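Pre-run safety check, tabletop pick study (Drundlow bench)
Filled in by: Mereana Pearce
Month: June
Start: 8:40 am
Signed off by: Uthai Noiphan

1. E-stop within reach of the operator chair
OK. Pressed it, arm went limp, reset fine. I did it a second time for my own peace of mind!

2. Speed cap set before motors on
OK, 200 mm/s. Sakda Srisuk wants to go faster for the recovery trials (the ones where we nudge the item mid-reach) but I'd like 6 clean sessions first, and so would Uthai.

3. Fingers and mounting screws
OK with a comment. One screw took a quarter turn. It was snug last time too, so I've put a paint mark across the head and we'll see if it creeps.

4. Cables clear through full reach
OK. Retied the bundle near the elbow, it was rubbing a little.

5. Force limit test on foam block
Failed, then OK. The first push didn't trip the stop. Duangjai Meesuk found the old Plitano config was still loaded (my fault, I never switched it back). Reloaded, ran it again, tripped right where it should. Please, everyone, check the config name BEFORE this step.

6. Table layout matches the trial card
OK. The cluttered layout stays the same for both policies, otherwise the comparison is worthless. The method only gets one look at the table before it picks a grasp, so even a shifted bin can change the score.

7. Low-height approach over container rims
OK, watch this one. The retry rule from the Ongart write-up lets the fingers go lower after a miss, and I'm still a bit nervous about rims. Keep a hand on the stop for basket trials.

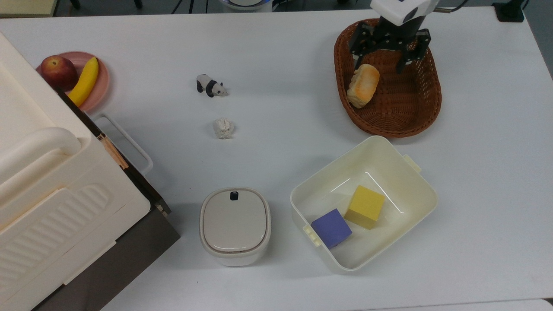

Item 7: gripper over the wicker basket, toy bread roll inside.

8. Logging and disk space
OK, 600 GB free, plenty for the session.

9. People clear of the arm
OK. Tape line redone on the operator side, the old one was peeling up and I kept catching my shoe on it.

Open items: recheck the screw from item 3 at shutdown, and Duangjai is adding the config name to the startup screen.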